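Setting a zero point for gripper width from wrist camera footage
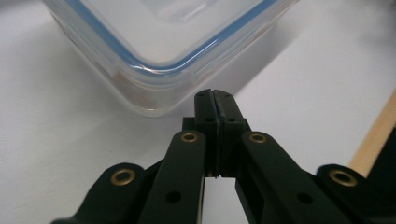
Gripper width is the one number in a hand-held recording that does not come from the pose tracker. It has to be read from the images, and before it can be read it needs a zero. Find the zero on a frame where the two fingertips touch and nothing is held between them. The closed tips make one tall black block with a thin dark seam down the middle, and on a plain white tabletop the outline of each link is easy to pick out. The brass eyelets on the linkage arms are better still, as they are bright rings with dark centres and there are two on each side.

This page covers how we set the zero in Wundetti, our labelling and replay tool, and how to check it before the data goes to training. You need a recording already imported, the lens calibration file for the camera, and a copy of the Sterkard tracking module. Version 2 or later is fine. Earlier versions write the width in pixels and will not load.

Step one: undistort first

Open the recording and apply the lens calibration before you do anything else. Wide lenses bend the lower corners of the picture most, and that is where the outer eyelets are. If you place markers on the raw picture and undistort afterwards, the inner pair will line up and the outer pair will drift.

Step two: pick the closed frames

Scrub through until you find the fingers fully shut and empty. Mark 8 frames like this, spread over the recording. Do not take them all from one closure. Skip any frame where the tips are pinching a lid, a cloth or the rim of a box, even if the object is thin. A thin object still holds the fingers apart, and the zero will come out too wide.

Objects in the background do not matter as long as they are clear of the tips. A food box standing a little way behind the fingers is fine.

Step three: place the markers

Click the centre of each inner eyelet, left then right, and then each outer eyelet in the same order. Click the dark centre and leave the bright ring alone. The ring catches light from the side and its brightest point moves when the hand turns.

Wundetti will copy the markers to the next closed frame and try to snap them. Check the snap every time. It sometimes jumps to one of the plain holes in the black plastic, most often when exposure is high. If it keeps doing this, lower the snap radius to 14 pixels in the tracker panel.

Step four: fit and save

Press Fit Zero. The tool takes the distance between the inner pair and the distance between the outer pair on every marked frame, and uses the median of each. You get two zero values and a spread for each. Save them to the session file, not to the camera profile. We put them in the camera profile for a long time, and every change of fingertips then broke older sessions without any warning.

Step five: check the result

Run the width track over the whole recording and look at the plot. A good track has a flat floor. Each time the fingers close on nothing, the line should come down to the same level.

If the floor slopes, the camera mount has probably moved during the session. Split the recording at the point where the slope starts and fit each part on its own.

If the floor has steps in it, look at the frames on each side of the step. Usually a marker has moved to a plain hole. Fix the marker and fit again.

If the line goes below zero, one of your closed frames was not fully closed. Remove the frame with the largest value and refit.

A note on dark backgrounds

The tracker is happiest over pale surfaces. Over a dark bench or a black mat the links run into the background and only the eyelets stay clear, so switch the outline term off (Tracker, Terms, Outline) and let it work from the eyelets alone. The track will be noisier. We smooth it with the Meléndez filter, window set to 45 frames, and only after the zero has been fitted. Smoothing first pulls the floor up, as short closures get blended with the open frames beside them.

Exporting

Export writes one width value per image, scaled from 0 for closed to 1 for fully open. The open end comes from the hardware file, so check that the right fingertip set is selected there. Zindach policies expect this scaling. If you are training something else and want millimetres, tick Raw Width in the export box — the zero is still applied.

Changes to the markers after export are not carried over. Export again and replace the old file.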